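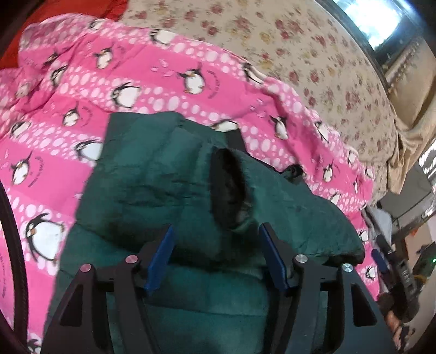

Usha Mudaliar thinks we should have asked about washing first and price second, and after reading the survey answers again she has a point. Her comment on the draft was that people don't throw out a quilted jacket because it's old, they throw it out because the filling went lumpy and they gave up.

Our question: how long do students at Gaillard keep a winter coat, and why do they stop wearing it?

Method
Paper survey, 24 questions (too many, see below). Handed out 200 in the lunch line at Gaillard and at the Farkham bus stop, mostly before 8 am. Got 99 back. A few had only the first page filled in — we kept those for the age question and left them out of the rest.

Also went to the thrift store in Ulley to look at tags and zippers. Wrote down fiber content when the tag was readable. Lots weren't.

What we found
Zippers. Way ahead of everything else. Then lumpy filling, then "outgrew it", then just not liking the color anymore. Rips were lower than we guessed. Most people with a broken zipper never tried to get it fixed, and the ones who did mostly had a grandparent do it. The repair shop in Kusden charges up to 100 dollars for a full zipper on a long coat, so you can see why.

Washing answers were all over the place. Some people wash thier coat every month, some never have. Several put "dry clean??" with the question marks. Nobody asked us what tumble dry low means but we probly should have put a note.

Problems
Survey too long. Question 11 and question 17 are basically the same question. Bus stop people were in a rush and it was November, so everyone already had a coat on and maybe liked it more than they would in May.

Still to do: redo the chart with the zipper bar split by coat type, fix the labels, add the Kusden price list to the appendix.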